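Backyard Course for Dotunico
Simulated practice yard for school robotics clubs
Product code: TO-600
Publisher: Turnonberg Classroom Software

The Backyard Course is an add-on yard for the Dotunico simulator. Students write a program for a two-gripper robot and try it outdoors, with grass, trees, garden furniture and a paved patio to get past. It runs on the same computers your club already uses for Dotunico.

What you get
- One fenced yard with a patio, lawn and house
- 40 task cards, sorted by difficulty
- 3 start positions, which the coach can lock
- Club licence for one school, any number of students
- Marking sheets in colour or black and white

The course was put together by Yevhen Polishchuk for the Skorstead student project and was first used there in November. The task cards have been rewritten for this release and the start menu is new.

Suits: Grades 7 to 10, in teams of two or three
Session length: 90 minutes
Needs: Dotunico base program (sold separately)
Delivery: download link by email
Page updated: 16 Apr 2018

Clubs entered in the Suksawat Cup may use the yard for practice. Please check the cup rules before using it in a judged run.

Views of the yard

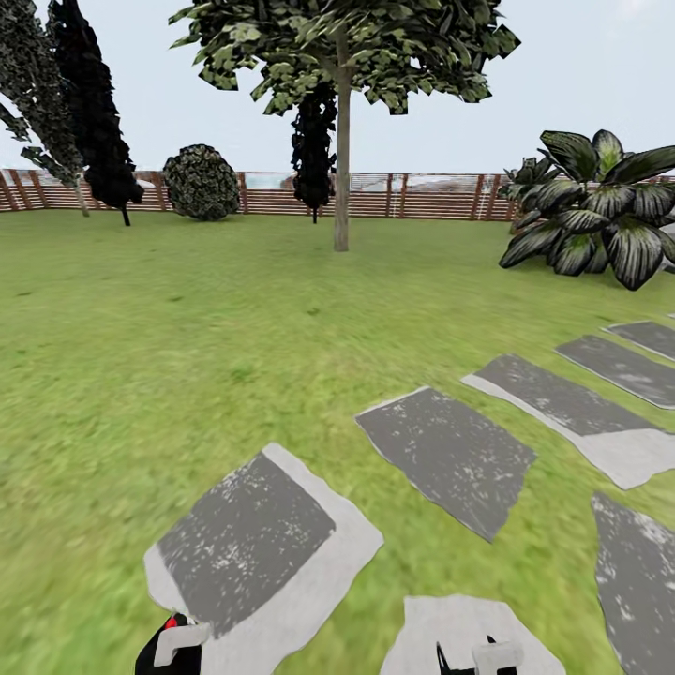
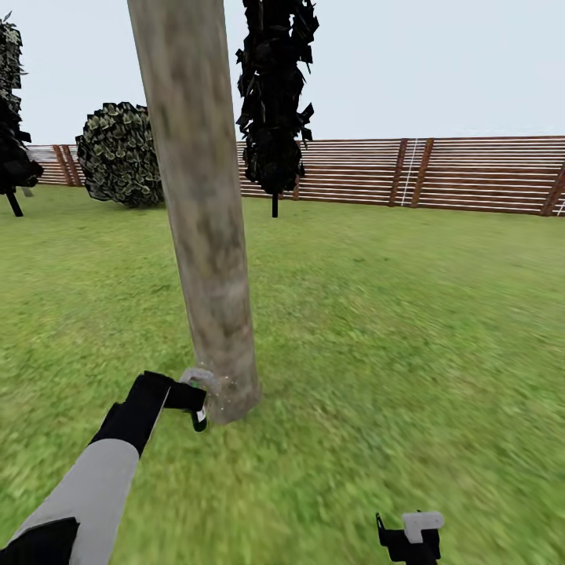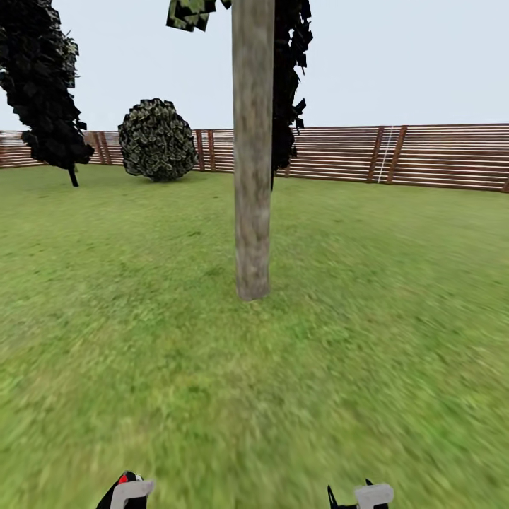
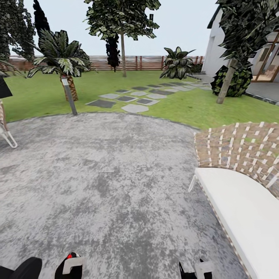
Backyard Course, robot's view. Last picture: the patio, with the house at right.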